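Station changes in the small-goods cell at Sundstead

The small-goods cell at Sundstead has been running with robot handling on part of its bench work since September. This item covers what the arms now do, what the attendants do instead, and which procedures have changed as a result. Staff from the other cells rotate in starting next month and should read it before their first shift.

Tasks assigned to the arms are limited to picking, turning and placing single items within reach of the bench. Clear ribbed glassware remains the slowest category. The flutes throw highlights that move with the viewing angle, and the wall takes on the color of whatever lies behind it. Both effects make the rim hard to locate from a wrist view, so the Plostik planning software asks for a second look before the fingers close.
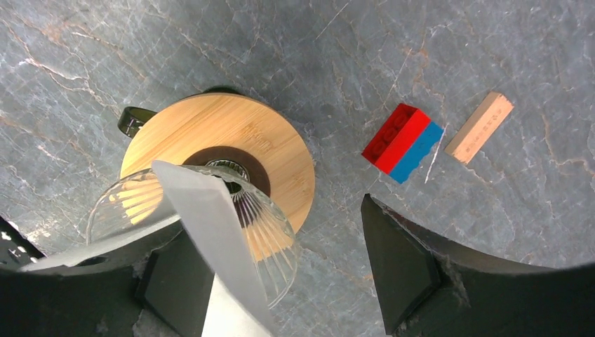 Wrist view of a ribbed glass on its side over a round bamboo disc, with a building brick and a small wooden block to the right.

Before the change, each bench had 2 people on it, one handling and one logging. Logging is now automatic. One attendant covers the handling side of a bench and the other post has moved to inspection, where the backlog was. No hours were cut in the cell. The inspection post carries the same grade and the same break pattern, but it is seated work under bright light, and two people have asked to alternate weekly. That request was granted and is open to everyone in the cell.

The attendant's work is less repetitive than before and harder to pace. Long stretches pass with no input, followed by several stops close together. In the first weeks the stop alert was a tone only, and it was missed when the compressor was running. Adebisi, our integrator, has added a lamp at each bench. The tone stays on.

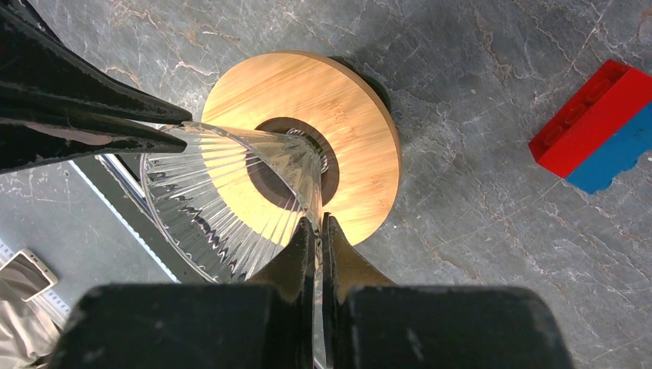
Botbridge project desk
Process engineer, small-goods cell

Rim holds are treated separately in the new procedure. When one gripper has a glass by the rim, the attendant does not reach in to steady it, even if it looks about to slip. Press hold, wait for the lamp to go steady, then clear the item by hand. The limit is 4 holds per shift on the same item type. After that, the item type goes back to manual handling until the next morning and a note goes in the bench log.

Finger pads are inspected at the start of each shift and wiped with the dry cloth only. The solvent wipes used on the old fixtures leave a film on glass and should be returned to stores.

Rotation training takes 60 minutes per person at the bench, plus a supervised run of 100 picks. Sign-up sheets are at the cell entrance. Anyone who completed the earlier course on the conveyor side still needs the supervised run, as the hold procedure is different there.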